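The last bus to Zillside left at 6 in the evening, and Vandana Sandhu had missed it again, which was how she came to be sitting in Lakmal Selvanayagam's kitchen in her good coat, eating his soup and telling him all about her grandmother's orchard in Pastau.

"Plums, mostly," she said, "and one pear tree that never gave us a thing until the September she died, and then – well, you couldn't walk under it for pears."

Lakmal, who had taught school for 15 years and knew when to keep quiet, cut her another slice of bread and pushed the butter across. 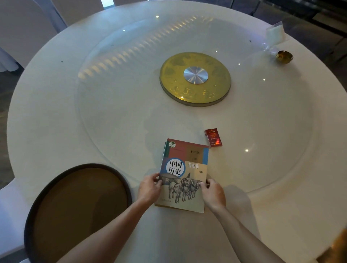 "And did you eat them?" he asked at last.

"Every one we could carry," said Vandana. "My mother cried and made jam, and cried some more, and it was the best jam we ever had." She looked up at the clock, and then at the dark window, and unbuttoned her coat. "Is there any more of that soup?"

There was, and he got up and lit the stove.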